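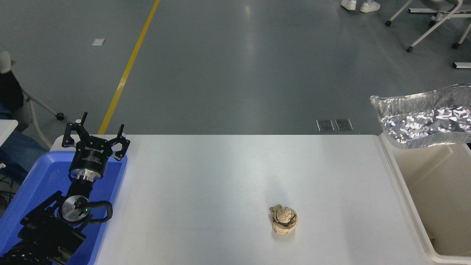
Good morning, everybody, and thank you for coming in before the coffee is really ready. I'm going to talk for a little while about packing waste, and mostly about paper, which is the stuff I've been fussing over ever since we started the sorting bench at Brimton. I want you to look at that wad of beige paper on the white table for a moment while I get my notes in order. It's a loosely crumpled ball with nothing else lying on the tabletop near it, and over on the right there's a cream-colored bin with a sheet of foil draped across the back. Paper and foil are my whole talk, more or less, so if you remember those two you can doze through the rest and I won't be hurt.

(Pause. Let people find seats. Check that the back row can hear.)

## Where the paper comes from

Most of ours comes out of the Suma cartons. They pack with the beige crumple paper, yards and yards of it, and I do love it compared with the foam we used to get (some of you remember the foam, it was in our hair until spring). In October we opened 256 cartons at the Brimton site, and every one of them had paper in it, and every one of those sheets had to go somewhere.

What people do, and I do it too, is squeeze a sheet into a ball and toss it. It feels good! But a ball is mostly air. We had one 400-liter cage by the loading door that filled up before lunch, and when I flattened everything in it by hand, which took me much longer than I'd like to admit in front of my boss, the same paper came up to my shin.

(Hold up a flattened stack next to a bag of balls. The bag is under the lectern.)

So, please: open it back up and lay it flat. It doesn't have to be neat. Creases are fine. The Gittins depot will take creased sheets and reuse them for wrapping mugs and lamps, and they're very nice about it, but they won't pick through a bag of balls to see what's hiding inside.

## Foil, and why I go on about it

Foil is the one I get asked about most. Can it go in with paper? No. Can it go in with the cans? At our site, yes, if it's clean, and you want to do the opposite of what I just told you about paper. Scrunch it up. Save your little bits and press them together until you've got something the size of a fist, and then drop it in. A big flat sheet is lovely to look at, but it slides over the side of a bin and catches on everything, and tiny scraps vanish into whatever is underneath them.

(Somebody always asks about chip bags here. They spring back open when you scrunch them and foil stays put. Chip bags go in the trash for now.)

## The bench itself

When we set up the Plutana room I asked for a white top, and I got a fair amount of teasing over it. White shows dirt, yes. It also shows staples, tape ends, and those thin clear labels that gum up a whole bale. We pulled 187 labels in one week that I'm fairly sure we'd have missed on the old brown bench. Wipe it down at the end of your turn and it'll stay friendly.

I'd also like a raised edge on any bench you build. Paper drifts. Somebody opens the door and off it goes, and you spend the afternoon chasing it across the concrete.

(If running late, skip straight to the handout.)

## Things to try this week

- Keep one flat box for sheets.
- Peel the tape before you stack.
- Start a foil ball. Mine is 37 days old and lives beside the kettle.
- Ask Gittins for their pickup sheet if your site doesn't have one.

I've left handouts by the door, printed on the backs of old packing lists, so do check which side you're reading.

(Questions until 10:30. Bring the bag back down with you.)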